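Pressemitteilung
Wirnberg, 6. Juni 2020

Weniger vormachen, mehr behalten: Bumel stellt Lernverfahren »Lonard« für Greifroboter vor

Eigentlich schreibt bei uns jemand anderes die Pressemitteilungen, aber diesmal wollte ich unbedingt selbst ran. Ich heiße Noemí Ponce, leite bei Bumel in Wirnberg die kleine Gruppe für lernende Greifer und freue mich gerade so sehr über ein Ergebnis, dass ich es ungern aus der Hand gebe. Also bitte Nachsicht, wenn es stellenweise etwas nach Laborküche klingt!

Worum geht's? Wir bringen Robotern das Greifen bei, indem wir es ihnen vormachen. Ein Mensch führt den Arm, die Kameras laufen mit, und aus den Aufnahmen lernt ein Modell, welche Bewegung als nächste sinnvoll wäre. Das klappt seit Jahren ganz ordentlich, kostet aber furchtbar viel Zeit, vor allem wenn für jeden neuen Gegenstand alles von vorn losgeht. Lonard braucht für einen neuen Gegenstand nur noch 20 Vorführungen. Mit unserem alten Verfahren, intern Quintero genannt, haben wir an manchen Teilen ganze Nachmittage verbracht (ich sage nur: Teesieb).

Was der Greifer selbst sieht

Der Kern der Sache sind zwei Blickwinkel, die wir getrennt auswerten und erst spät zusammenführen. Der eine kommt von der kleinen Kamera am Greifer. Sie sieht immer die eigenen Finger und das, was direkt davor liegt, und das ist manchmal herzlich wenig: eine türkisfarbene Kunststoffwand, darunter gesprenkelter Boden, fertig. Was in der Wanne ist, lässt sich aus so einer Position nicht sagen. Früher hat das Modell in solchen Momenten gern geraten. Lonard schätzt jetzt für jeden Blickwinkel mit, wie viel er gerade taugt, und gewichtet ihn entsprechend.

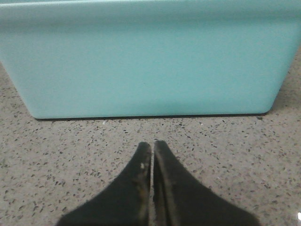
Was die zweite Kamera beisteuert

Der andere Blick kommt von einer fest montierten Kamera, die den Arbeitsplatz überschaut. Sie ist viel weiter weg, dafür behält sie den Überblick, wo der Greifer im Verhältnis zu Gegenstand und Behälter steht. Besonders gern arbeiten wir mit Spielzeugautos. Die haben runde Dächer, glatten Lack und dann auch noch Räder – für einen Greifer ist das eine ziemlich gemeine Mischung. Am gelben Käfer sieht man gut, was uns interessiert: Die Fingerspitze liegt auf dem Dach, dort, wo es in die Seitenfenster übergeht, und beide Räder auf der sichtbaren Seite stehen auf der Fläche. Genau solche Kontaktmomente markieren wir in den Aufnahmen von Hand.
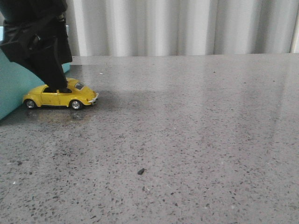 Zu den Zahlen, auf die in der Redaktion vermutlich alle warten: Wir haben Lonard mit 13 Gegenständen getestet, von denen sechs im Training nie vorkamen. Bei den bekannten lief es erwartungsgemäß besser als bei den neuen, aber der Abstand ist deutlich kleiner geworden als noch im Januar. Schwierig bleiben spiegelnde Oberflächen. Polierter Stein wirft das Licht der Deckenlampen zurück, und das Modell hält einen hellen Fleck dann schon mal für eine Kante. Daran sitzen wir gerade, mit mäßiger Laune und viel Kaffee.

Der ausführliche Bericht samt Versuchsprotokollen liegt auf unserer Website und darf gern zerpflückt werden. Die Trainingsdaten geben wir auf Anfrage an Hochschulen weiter, kostenlos, nur eine kurze Projektbeschreibung hätten wir gern dazu. Wer lieber selbst zuschauen möchte, kann sich über die Pressestelle für einen Besuch in Wirnberg anmelden. Ich nehme mir die Zeit – und rede, wie man merkt, gern darüber.

Pressekontakt
Bumel, Pressestelle, Wirnberg
Fachliche Fragen: Noemí Ponce, Gruppe Lernende Greifer
Abdruck honorarfrei, Beleg erbeten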